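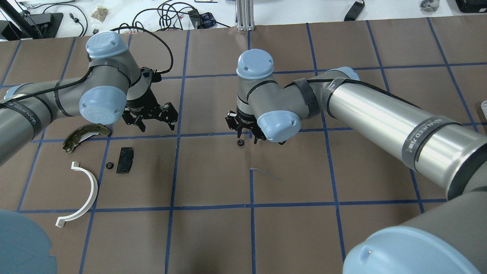
Brake job on the old wagon, part one of I don't know how many. I promised to write it down this time, so I will post as I go. Corrections from real mechanics are welcome.

First rule of this thread: parts get laid out before anything is fitted. My table has brown paper and a grid of blue tape, and each part lives in a square. When I did my last brakes, in January, I kept everything in one ice cream tub and I lost an evening to one little clip.

The grid is simple to make. Roll the paper out flat, tape the edges, then do all the long lines first and the cross lines after. My squares are not perfect squares. It doesn't matter at all for brake parts.

Blue masking tape is good because it peels off later without tearing the paper too badly. I bought mine at Gandis, the discount shop near the servo. The cheaper white one left glue everywhere and I had to use eucalyptus oil to get it off.

Now the parts. If you are new to it (I was, until not long ago): a pad is the flat one, it squeezes on a disc. A shoe is the curved one, it pushes outward inside a drum. My wagon has discs on the front and drums on the rear, so I need both kinds.

The shoe has two sides and you should know them. The metal backing, olive green on this one, and the lighter lining which does the rubbing. Please keep your greasy fingers away from the lining. I change my gloves before I touch it, every time.

Shoes and pads are from Venora, an online shop. I ordered on the cheap postage and it still came quicker than I expected. The box was a bit squashed on one corner, the parts inside had no damage.
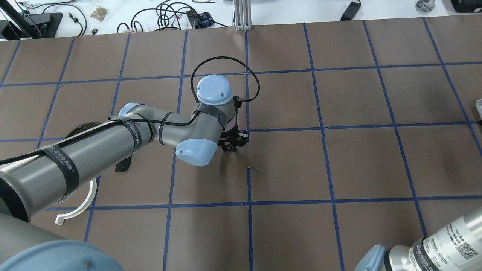
Someone asked me why paper and not a rubber mat. I tried a mat. It was nice for one weekend and then it held the brake dust in all the little grooves. Paper you just fold up and throw in the bin, together with the dirt. Wear a mask when you do this, please, old brake dust is nasty stuff.

Also you can write on paper. I put an L or an R beside the square with a pencil once I start pulling the old things off. On a rubber mat my marker rubbed away before lunch.

The white curved plastic bracket gets its own place as well. It is plastic, so I keep it well away from the brake cleaner. I don't know if the cleaner would really hurt it, but I am not going to test it on a part I must order again.

Small round black parts are my weakness. They roll. If you have some in your kit, lay them flat side down and never near the edge. Last time I was under the bench with a torch — and my knees are not young.

Some numbers, because I always look for them in other people's threads. The odometer was at 403 thousand km and a bit when I started. I paid 23 dollars for the cleaner and gloves together. I won't say the price of the shoes, my family reads this.

A reply asks if I am doing both sides at the same time. Both sides of the axle get new shoes, yes, but I open only one drum at a time. Then the other side is still together and I can go and look how the springs should sit. I learned it from the Jirness workshop manual, the old printed edition, with very good drawings.

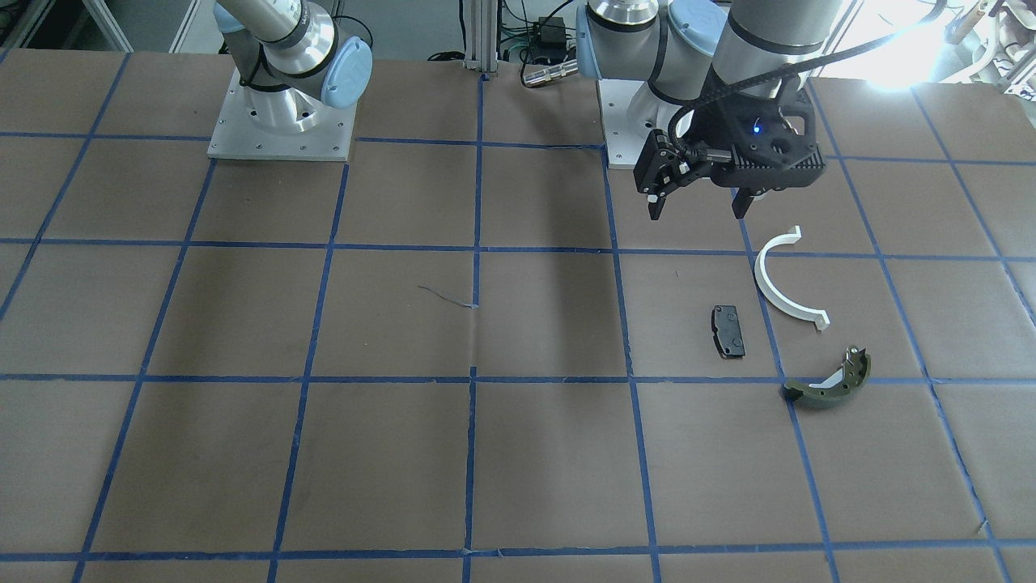 On tidying: I give myself 10 minutes at the end of each session. Tools back to the wall, rags in the metal bin with the lid, tape lines checked. If one line is lifting, I press it down or replace it then. A loose end sticks to the sleeve and takes half of the parts with it.

The paper I change when it gets oily, not before. One roll from Ngau Packaging lasts me a very long time. It was sold for wrapping plates when people move house, and it is thicker than the painter's one.

Next posts will be the rear left drum. It has a lip of rust and I expect some bad words. If anybody has a favourite way to back off the adjuster through the little hole, tell me before I start — the manual gives it only one sentence.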